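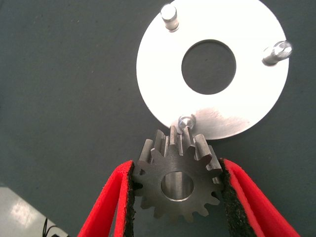 Fig. 17. Three-pin plate and spur gear.

Home | Syllabus | Notes | Labs | Contact

OK, planetary gears! I love this part. Look at the plate first, because people always rush to the teeth. It's a ring with a big hole in the middle and three short pins standing up in a rough triangle. On a carrier, each pin is the axle for one planet, so the load gets shared three ways (nice and balanced). The gear is a plain spur, teeth cut straight across.

Before lab, read page 36 of the Bultthorpe handout and sketch how a planet turns on its pin while the carrier turns too. Bring the sketch with you, messy is fine!

Last updated: 6/8/21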